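Foam Block Samples: Gallery

Compiled by Mitsuko Amano. Notes on edges and surface finish by Haruna Sekiguchi.

The gallery covers the small craft foam blocks in the Binero sorting set. The blocks are cut from sheet stock, 30 mm thick before trimming, and supplied in 7 colors. They are used for stacking, sorting by color, and simple counting work on a flat table. The notes deal with cut quality, color, and wear, in that order of importance to anyone buying replacements.

Terms used

Face: any flat side of the block.
Edge: the line where two faces meet. New blocks have a clean edge. Edges soften with handling and do not recover.
Grain: the fine texture left by the foam cells. It is easiest to judge under light from one side.
Lean: any departure from square. Lean of up to 2 mm is accepted for table use. Blocks over that limit go in the spares tray, because they shift when stacked more than four high.

Storage

Keep blocks in a lidded box, one layer per sheet of paper, 16 to a layer. Do not store under weight. The Darko tray fits the same count but has no lid. Clean with a barely damp cloth and leave to air dry. Solvent wipes dull the surface and should not be used on any color.

Orange block

Color matching is the usual difficulty with the warm shades, and replacement orders should be checked against a block already in the set under the same lamp. Side light changes the reading a good deal. The salmon-orange reads lighter and pinker on the narrow top face than on the matte coral front, so compare front to front. The same light brings up the faint grain and shows the slightly rounded edge between the two faces. 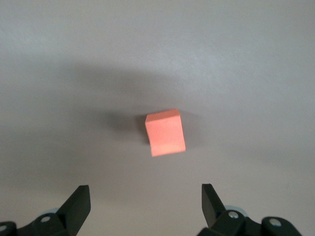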